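Kemurel Twin Arm Kit: can it do my chores yet?

July 31, 2018

I've wanted a robot to pick up after my family since I was about nine, so when the twin arm kit from Kemurel dropped to a price I could say out loud at the dinner table, I caved. Then I spent a month of evenings with it in the garage. A few of you asked for a proper write-up after my whinge in the comments, so grab a cuppa, it's a long one.

First up, the money. The arms I've got came to 3,900 dollars for the pair, and the teaching software (it's called Nair, and you do need it) is another 399 a year. I nearly sent the lot back over that second bit! Pruvside sells a single arm for less, and if all you want to do is learn how these things move, get that one and keep your savings.

Putting it together took me two evenings and one very bad mood. The bolts are fine, the instructions are fine, the cable clips are rubbish. They popped off if I so much as looked at them, and I've gone over to zip ties for just about everything. Calibration is painless once you know to do both arms in the same sitting. I did one before tea and one after, and they disagreed about where the floor was by the width of my thumb.

The chores, then. I wrote a list of 18 jobs from around the house and worked down it. I'm grading like a parent here, so "does it" means I'd let it have another go without me hovering.

Pencils into a cup: does it, slowly. If the pencil's lying by itself it's lovely to watch. A pile of them is a different story, it grabs two and gets confused.

Wiping a bench: sort of. It wipes where you taught it to wipe and ignores the jam.

Folding a tea towel: no. My mate Signe Hafstein has the same kit and swears hers can do halves. I've seen the result and I'd call it a scrunch with good intentions -- sorry, Signe.

Putting lids on tubs: round ones yes, square ones no, and it leans on them hard enough to make me nervous.

Shoes: the one I cared about most, seeing as our front hall looks like the lost property box at the footy club. A shoe is a rotten thing for a robot to pick up. It's floppy on top and stiff underneath, the laces go wherever they like, and it never lands the same way twice. Standing upright, one arm can usually pinch the heel and carry it. Lying on its side you want both arms on the job, one at each end, and that's where the price of the second arm starts to make sense. Getting the two of them to agree on when to lift took me most of a weekend. 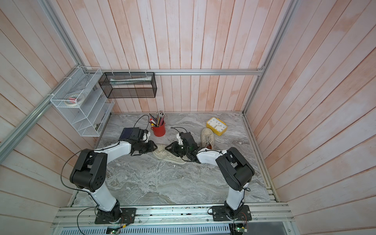 What I like

The movement is smooth, far smoother than the Lidano I tried at a mate's workshop last year. The wrist cameras are great. I can check exactly what the gripper has got in front of it, and that saved me hours when I was teaching the shoe job. Support answered my emails too, four of them, all polite, even the cranky one about the clips.

What I don't

The cables up near the wrists want to loop about and I'm forever checking they've got room. The grippers are too slick for anything shiny. And it has no idea what to do with a surprise. Move the cup a hand's width from where it was when you taught it and you may as well start over.

Should you buy one?

For a hobby, yes, if you've got the cash and a patient household. I've had a ball with it. For the housework, no way, not this year. My youngest can clear the hall in the time it takes the arms to deal with one sneaker, and she'll do it for an icy pole. I'm keeping mine though, and next on the list is socks -- I'll post again in October if I get anywhere with them.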